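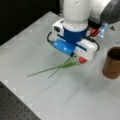
I've been trying to keep herbs and cut stems alive in the kitchen since spring, and September was the first month when I didn't throw most of them out. A few people asked what I changed, so I'm writing it down.

The short version is that I buy less at a time and I trim the stems as soon as I get home. I used to leave the bag on the counter until I had started dinner, and by then I'd be too busy with the onions to deal with it. Now the greens come out first. Everything else can sit there, even the milk for five minutes.

I clear a space on the table and lay out one small bunch. Rubber bands come off right away. They pinch the stems and hold water where you don't want it, and the leaves under the band are usually the first to turn dark. Then I strip the leaves from the bottom two inches and cut the ends at a slant. I use the kitchen scissors for thin stems and a paring knife for anything thick, like rosemary that has gotten old.

For water I have an old jar marked 300 ml. I fill it less than halfway. Lilian Nyanda, who lives downstairs and grows far more than I do, told me I was drowning everything. She was right about the parsley. With the mint I don't think it made any difference.

Here is how long things lasted last month, in the jar, on the shelf away from the stove:

- Parsley: 11 days, and still fine for soup after that
- Mint: more than two weeks, with roots
- Cilantro: 4 days, then yellow
- Dill: five days, but it drooped from the third
- Basil: I gave up and bought a plant

Cilantro does better in the fridge with a bag over the top. I don't have the height for it on my shelves unless I take one out, and I'm not rearranging the fridge for cilantro. I chop what I can't use in the first couple of days and freeze it in an ice cube tray with a little oil. It looks terrible when it thaws, but it's fine in beans.

I get most of my greens at the Gikura market, from the stall nearest the bus stop. The bunches there are smaller than at the supermarket, and they'll sell you half of one if you go late, after four in the afternoon. The supermarket on Brulton Road sells dill in plastic boxes with hardly anything in them. I buy those only if I need dill that night.

The other thing I changed is the water. I was topping it up when it got low, and it went cloudy. Now I empty the jar every second morning while the coffee is brewing, rinse it, and put the stems back in. If the ends feel soft I cut off another half inch. Mercy Mosoti says to add a pinch of sugar. I tried it with one jar of parsley and saw more cloudiness and nothing else, so I stopped – she still does it and hers look good, so make of that what you will.

Trimmings go in a bag in the freezer. Parsley stems and the tough ends of dill are good in stock, and when the bag is full I make a pot with whatever bones or carrot tops I have. Mint stems I keep out of it after one bad batch in July. Those go in hot water for tea, or in the compost.

I rooted three of the mint stems and potted them in an old yogurt tub with holes punched in the bottom. Two have taken. The third lost all its leaves, but the stem is still green, so I've left it alone for now. The tub is on the bathroom windowsill, where it gets sun until noon.

Next I want to try the same thing with thyme. Lilian says to take the cuttings from the soft new growth and not bother with a jar, just put them straight in damp soil. She's bringing me a few pieces when she cuts hers back, and I still have to find another tub.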